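New season at Furnholm Lodges opens for booking, with a fresh jetty and better winter heating

Thursday, January 28, 2021

After what has been a long and rather quiet winter beside the water, the family-run Furnholm Lodges near Cultorthorpe have opened their diary for the coming season, and regular visitors will be glad to hear that the old place is much as they left it, with one or two comforts added while the guests were away.

There are 22 lodges in all, strung along the eastern bank among the birches, and each of them has its own bit of grass, its own kettle and its own opinion about which way the front door ought to swing. The six nearest the boathouse were given new stoves in December, and the bedrooms at the back of those lodges, which anyone who has stayed there in October will remember as needing a second jumper, now have a proper radiator under the window.

The bigger job was the jetty. The old one had served anglers and paddlers for as long as most people in the village can recall, but the boards at the far end had grown soft, and last summer the outer section had to be roped off. Its replacement runs 49 metres out from the shore and has a low step along one side, so that getting in and out of a rowing boat is no longer quite the adventure it was. Hrytsenko, the joinery firm from over the hill, did the work through the short days before Christmas and left the old mooring rings in place – a kindness that has been much remarked upon in the village shop.

"People write to us all winter asking after the jetty as if it were an elderly aunt," said Leandro Carrasco, who took over the running of the lodges from his parents-in-law. "I have been able to write back and tell them she is very well, thank you, and looking forward to seeing them."

Fishing is much the same as ever. Perch and pike are the usual catch, with bream in the warmer months for those who have the patience to sit still for them, and day tickets can be had from the office or from the shop in Cultorthorpe. Guests staying a full week have the use of a rowing boat at no extra charge, and life jackets are kept in the boathouse in all sizes, down to the very smallest.

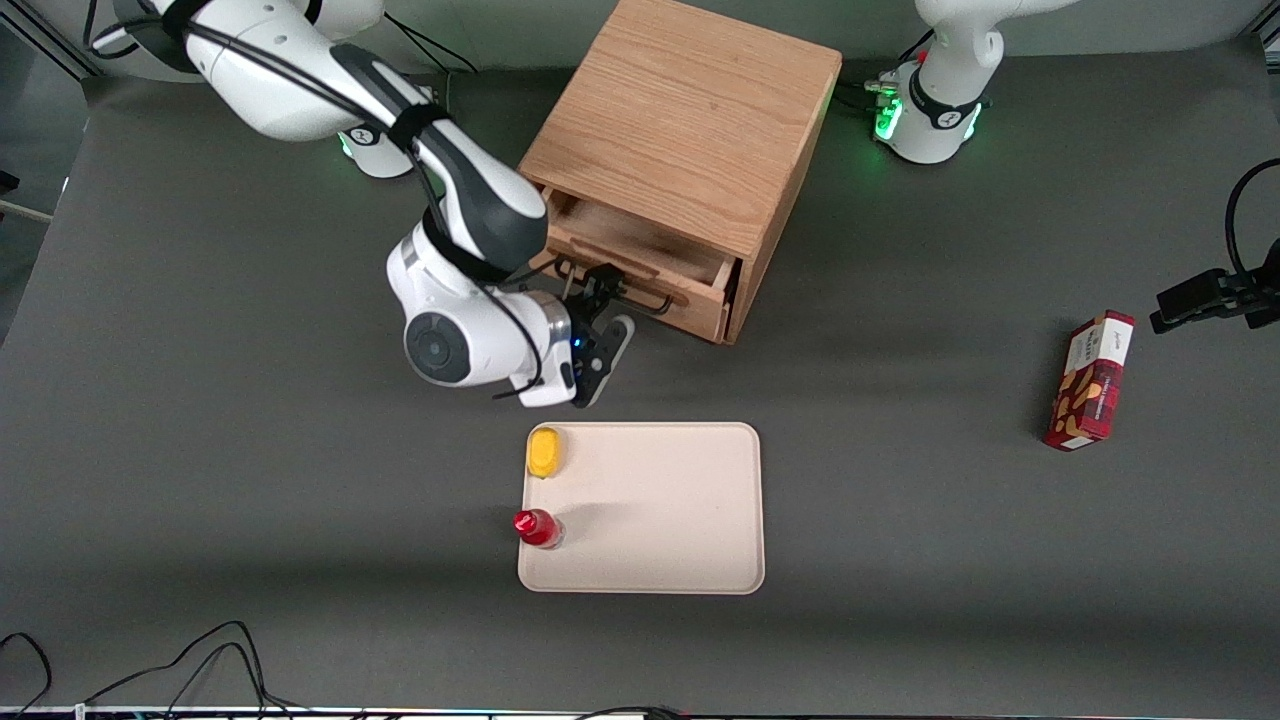
Bookings this year are being taken through Tramo, the online reservation service, although Mr Carrasco is keen to point out that the telephone is still there and that he is still the person who answers it. Anyone who stayed last season will find their details carried over, and the visitors' book tells its own story of how loyal they are – the family went through all the old volumes over the winter and found 1,743 entries, a good many of them in the same handwriting year after year.

With travel still so uncertain, dates can be moved free of charge up to the day before arrival, and deposits will be handed back in full if a stay cannot go ahead. A week in one of the larger lodges, sleeping six, starts at £500, with bedding and the first basket of logs included. Dogs are welcome in all but two of the lodges, and the office will gladly say which two when you ring.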